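Category: Research Papers > Materials and Surfaces

Shares: 163 | Comments: 2

3. Glare and surface finish in shared workrooms

3.1 Background

Complaints about lighting in workrooms are often treated as complaints about the lamps. In the Rasthorpe survey we asked people about the tables as well. Matte brown tops were common in the rooms we visited, and overhead lighting was used in all of them. Figure 3 shows a brown work surface of this general type.
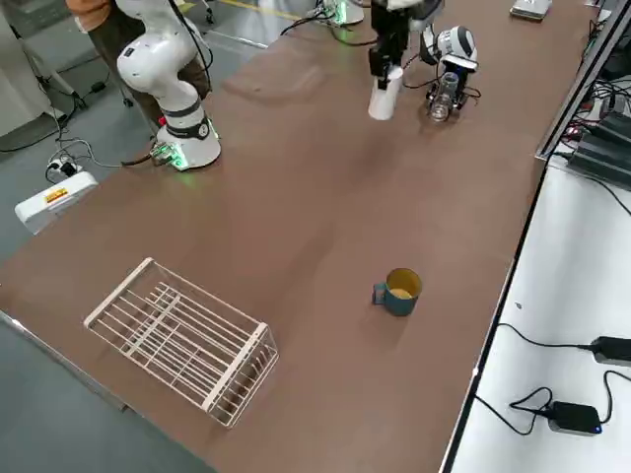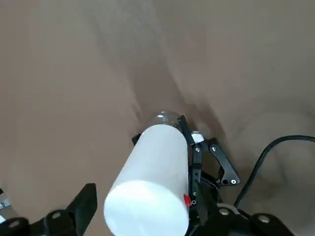
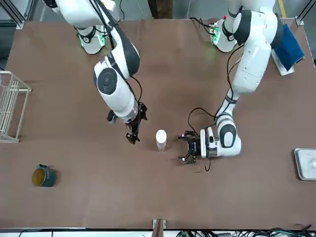
Figure 3. Brown work surface. The top picture shows faint streaks and reflections of overhead lighting; the middle one is a close view with a white bottle.

A respondent at the Mastgate site wrote in the comments part of the form that the finish mattered less to her than the hour of the day. She did close reading at the same table all year and was bothered by glare only in November, when the sun came in low and the blinds were left open. She asked why the form had no question about windows. We added one for the second round. Answers to it are reported in Section 4.

3.2 Method

The form was sent to 163 people who used a shared table for at least part of their working week. They were asked to rate glare on a scale from 0 to 100, first for the table they used most and then for the one they liked best. For many these were the same table. Respondents marked the finish as gloss, satin or matte from a printed card. The card was tested beforehand at Pirnau, where several people could not tell satin from matte, and the wording was changed to mention whether a lamp could be seen in the top as a clear shape, as a blur, or only as a streak.

We did not measure light levels in the first round. In the second round a meter was placed flat on the table at the seat the respondent normally used, with the blinds as they had been left. Readings were taken 3 times and the middle value was kept. Rooms where the lamps had been changed between rounds were dropped.

3.3 Ratings by finish

Gloss tops were rated worst at every site. Satin and matte tops were close together, and at Mastgate the order was reversed, with satin rated slightly better. Most of the satin tables there stand along an inside wall, so the comparison is not a clean one. When window seats were left out, the reversal went away.

Color had a smaller effect than we expected. Dark tops were described as "tiring" more often than pale ones, mainly by people who worked with white paper. Several of them had put a pale desk pad down and rated the table with the pad in place. We kept those answers but marked them, and they are shown separately in the Tekleab tables in the appendix.

Cleaning also came up. Matte tops that had been wiped daily with a strong product were said to have gone shiny where people rest their forearms. The form did not ask the age of the table, so we can't say how long this takes. Staff at Rasthorpe keep purchase records, and these will be matched to the ratings in the next round.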